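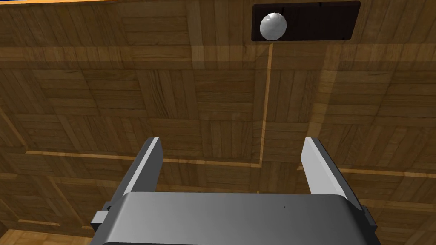
October, notebook 6, Bistotville shop

7:40 a.m. Shop cold, heater on. Picking up the glue tests where I left them. The question is still whether we can go back to hide glue for laying the small parquet panels or whether we stay with the modern stuff and accept that nobody will ever lift them again cleanly.

Pot 1 is the old batch from the Stasiv tin. Soaked overnight, one part glue to two parts water by weight. Heated in the water bath to 60 C and held there. Smell is normal. It ran off the brush in a thin string and then broke into drops, a bit too thin for my taste. Left the lid off for half an hour and it thickened up.

Pot 2 is the same glue with urea added, 8 percent by dry weight. Longer open time, as expected. I could still slide an oak strip on the backing after four minutes. With pot 1 it had grabbed before I got the second row down.

Backing for all tests is birch ply, offcuts from the stair job, one face keyed with the toothing plane. I did not size the ply for the first set. Should have. The dry patches in the middle of panel B are almost certainly glue pulled into the face before the strips went down. Sized the second set with pot 1 cut half and half with water and let it dry until it was no longer tacky.

9:15. Clamped panels A to D between cauls with newspaper. Paper stuck to A at two corners, squeeze-out. Use wax paper next time, there is a roll under the bench by the sink.

Note on the strips: Stepan Pavliuk cut these last month and the thickness is not as even as the ticket says. Most are fine, but the ones from the Jirkia bundle are proud by a hair at one end. I put them all in panel D so as not to spoil the others. If D fails, blame the strips before the glue.

Moisture: oak reads 8 percent on the pin meter, ply a little over. Room humidity 50 percent on the wall gauge. I don't trust the wall gauge. The one in the office reads lower and I have never found out which is right. Bring both into the same room overnight and compare.

1:30 p.m. Opened A and B too early, I wanted to see. A is flat. B has a slight cup across the ply, high in the middle, and sounds hollow when tapped over the dry patches. Put both back under the cauls and will leave them until morning.

Sanding trial on the old sample from the spring, the one laid with the modern glue. 80, then 120, then 180 on the random orbit. Stopped at 180. Going finer did nothing for the oil and the darker strips started to look burnished next to the lighter ones. Direction changes are the nuisance as always – the drum sander leaves cross scratches on every second square and they only show once the oil is on. Orbit only for the last two grits.

Oil: Cirus hard oil, thin coat, wiped off after 15 minutes. Rag went in the water bucket. Second coat tomorrow if the first has gone off.

3:50. Heat test on a scrap from pot 2. Damp cloth and the iron, medium. Strip lifted with a palette knife in under two minutes and took no ply with it. Same test on the modern glue: strip split, glue line held, ply face torn. Kept both pieces in the envelope at the back of this book.

To do:
Size the ply on everything from now on.
Re-thickness what is left of the Jirkia bundle. Ask Stepan about the fence.
New thermometer for the water bath, the old one sticks.
Make up panel E with pot 2, sized backing, good strips only.
Label the pots. The tape came off in the steam again.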